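The Long Way Round to a Good Marmalade

By Lorna Gourlay

My grandmother kept her preserving pan on top of the wardrobe, wrapped in a pillowcase, and it came down once a year when the Seville oranges arrived at the greengrocer's in Irkow. The rest of the time we children were forbidden even to mention it (I think she was afraid somebody would want to bath the dog in it). So when I say that marmalade still feels to me like an occasion, I hope you'll forgive me, even if you are one of those sensible people who buys a jar when the last one runs out and thinks no more about it.

I have been making my own for most of my grown-up life, and for a good deal of that time I made it badly. My first batches were either syrup or roofing tar. One year I forgot the pips altogether. Another year I took a telephone call from my sister, who can talk, and came back to a kitchen that smelled like a bonfire.
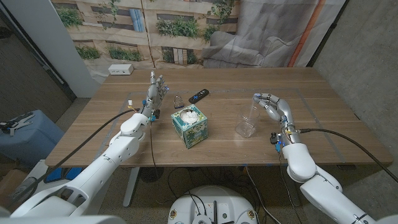 What changed things was a winter spent renting two rooms above the old bakery in Sastulwood, a village that takes its marmalade more seriously than its parking. Every house seemed to have a view on peel. There were thick-cut families and thin-cut families, and I knew of one marriage that had survived by making two separate lots each January and keeping them on different shelves. I was invited into kitchen after kitchen, handed a knife, and corrected.

The first thing I learned there was to slow down at the start and hurry up at the end. I had always done it the other way about. The peel wants a long, lazy simmer in plenty of water before a grain of sugar goes anywhere near it, until you can squash a piece between finger and thumb with no effort at all. Sugar toughens it, you see, and no amount of boiling afterwards will bring it back. Once the sugar has dissolved, though, you want the heat right up and a proper rolling boil, and you want to stay in the room.

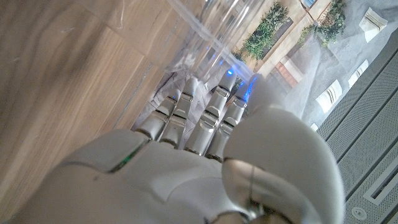 Oranges vary more than cookery books like to admit. The ones I bought in Sastulwood came from a stall run by the Guerra family, and they would tell you quite cheerfully which crate was full of pips and which was mostly juice. I took the pippy ones, tied everything up in a square of muslin and hung it in the pan. By the end of the simmer it was a poor crumpled thing, rather like the crumpled bit of white by the fingertips in the picture, and I used to want to throw it straight in the bin. Don't! Let it cool, then squeeze it over the pan as hard as you can manage. What comes out is thick and cloudy and not at all nice to look at, and it is what makes your marmalade set.

As for testing, I have owned a thermometer or two and been let down by both. I put 4 saucers in the freezer before I begin, which gives me that many chances to lose my nerve. A teaspoonful on a cold saucer, a minute's wait, a push with the finger. If it wrinkles, you're home. If it runs, give it another 5 minutes and try again, and take the pan off the heat while you're looking, or it will go past the point behind your back.
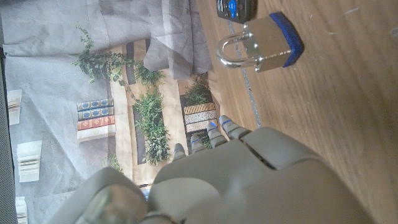
Page last updated: March 16, 2025

The jars are where people get anxious, and I do understand it. I wash mine in hot soapy water, rinse them and dry them in a low oven, and I leave the marmalade to stand for a quarter of an hour before potting so that the peel doesn't all float up to the lid. My lids come from Paltirance, the hardware shop down by the bridge, where they still sell them loose out of a drawer and wrap them in newspaper.

I labelled my shelf last weekend and found a jar at the back from a December when I had been given some late lemons and thought I'd be clever. It had gone very dark, nearly the colour of stout, and I had it on toast with a lot of cold butter. It was a bit sharp. I finished the jar by Thursday all the same, and the empty one is in the sink now, soaking off its label.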